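How does your body know when to be sleepy?

Have you ever yawned at bedtime even though you really, really wanted to stay up? Your body has a clock inside it! It doesn't have hands or numbers, and it doesn't tick, but it works all day and all night.

Where is it?

The main clock is a tiny patch deep in your brain, just above the place where the nerves from your two eyes cross over. It is smaller than a grain of rice. Scientists call it the suprachiasmatic nucleus (say "soo-pra-ky-az-MAT-ick NEW-clee-us"). Phew! Most of them just say SCN.

The amazing thing is that it isn't the only one. Your liver has a clock, your skin has a clock, and so does your heart. The SCN is a bit like the conductor of an orchestra, keeping all the others in time.

How does it know what time it is?

Light! When morning light goes into your eyes, special cells at the back send a message to the SCN: "It's day!" In the evening, when it gets dark, the SCN tells another part of your brain to make something called melatonin. Melatonin is a chemical that tells the rest of your body that night has come, and soon your eyelids start to feel heavy.

What if you lived in a cave?

People have tried it! Even with no sunshine and no watch, they still got sleepy and woke up again. Their clocks kept going, but for most people each "day" came out a little longer than 24 hours. Daylight is what puts the clock right every morning.

Do animals and plants have clocks too?

They do! Hamsters, fruit flies and even some plants have them. There are plants that fold their leaves at night and open them in the day, and they carry on doing it for a while if you keep them in a dark cupboard.

Try it yourself

Write down when you feel sleepy each evening for a week, and when you wake up. Is it nearly the same time every day? Leonardo Marchetti's class in Allarbridge made a giant chart of theirs last May, and it took up 166 squares of paper! 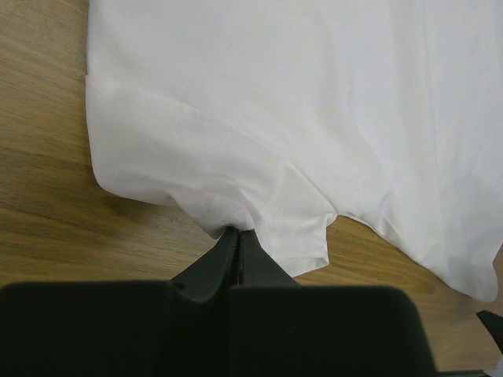
White cotton on a wooden table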